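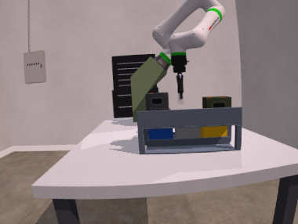 Posted by Brenda Sugden, Andorham, in Tenancies and Deposits

My landlord, Prarnden Lettings, has kept 34 pounds of my deposit for cleaning an oven. The check-in report does not mention the oven. May I dispute so small a sum, and must I write to the firm first?

Concetta Marras
A deduction of any size may be disputed. The steps ordinarily followed are these.

Write to the agent, quoting the tenancy reference and asking for the cleaning invoice.
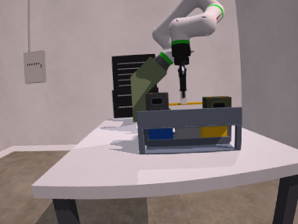

Allow the agent time to reply, then apply to the scheme named on your deposit certificate. Attach the check-in report and any dated photographs. The burden of proof rests with the landlord, 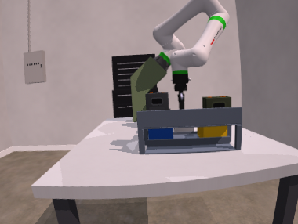
and where the check-in report is silent on an item, a claim for its condition is difficult to sustain. You should not withhold other sums owed in the meantime.

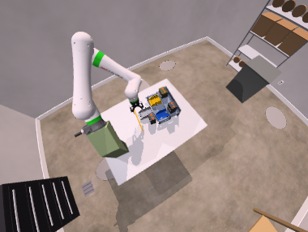 White arm with green bands beside a white table

Anselmo Bermúdez
I had the same with Doria in May. They paid after 2 letters. Keep copies.

Brenda Sugden
Thank you both. The invoice has been requested.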